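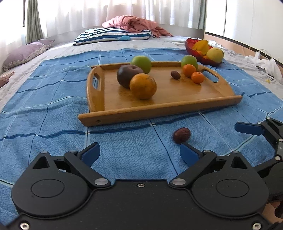 Last changed: March, 4:30 p.m.

The student team at Faltenden named its gripper project Plustach. Its lead, interviewed for the club page, describes it as a data exercise first and a hardware exercise second.

"The fingers are blue rubber pads on black linkage arms," the lead said. "We left that part alone all term. The work is in the handling."

Fruit was chosen for its spread of sizes. An orange needs a wide opening. A dried jujube needs a narrow one, and its wrinkled skin gives the pads little flat surface to press on. "On a checked bedspread the cloth can bunch up under the pads," the lead said. "A tray is stiffer, but its raised edges limit the approach angle."

The club has logged 697 attempts, 66 of them on jujubes. Each member records 30 per session, then labels them the same evening. Mislabeled attempts are kept in a separate folder.

Asked about the Jundovik round, the lead gave one target: "Small items, two hands, no regrasp. We have the orange. We don't have the jujube yet."

Entries close in March.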